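Spaces > Refurbishment > Interviews

News Projects Spaces Archive Contact

Furnishing the Open Floor at Parri
September 24, 2020

The workspace at Parri occupies a former showroom with a mezzanine along one side. Its facilities manager, who oversaw the refurbishment with the design firm Stemell, met with us to discuss how the ground floor came to be furnished.

The building, the manager explained, set most of the terms. "We inherited the tall windows and the mezzanine, and we had no wish to alter either," the manager said. "The daylight reaches well into the room. Under the mezzanine we depend on the ceiling panels, and we accepted that from the start." 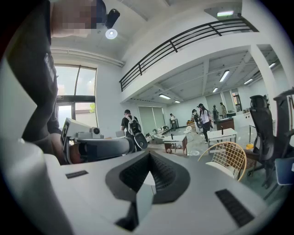

Was the railing on the mezzanine replaced during the work?

The original railing was kept and repainted, and the budget set aside for it went to lighting.

Work began in December and lasted 17 weeks. Stemell had first proposed a matching suite of tables and chairs from the supplier Reltier. The manager declined. "A matching suite looks well on the first day," the manager said. "When one chair is damaged, the whole set has to be reconsidered. We preferred to buy separately and allow the pieces to differ."

The furniture budget was set at $4,000, and several items were brought from the organization's previous premises on Bollura Street. A round white table was chosen for the open floor, where people approach from every direction and a corner would be a nuisance.

The seating drew the most comment from staff. Gold wire, dark brown weave and black mesh now share one floor — a combination the designers had advised against.
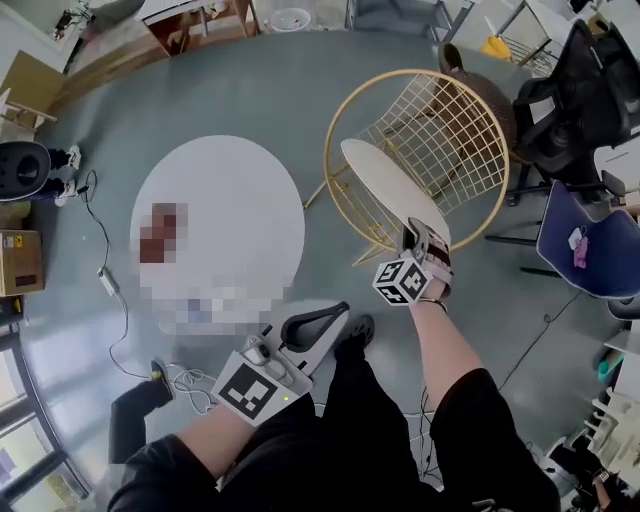

"The mesh chairs are for long hours at a desk," the manager said. "The wire ones suit a short conversation, and they are light enough to carry to the window." Staff may move any chair during the day, provided that the walkway to the glass door remains clear.

A review of the furniture is planned after seven months of use. The manager expects to request more storage, and a second round table if funds allow.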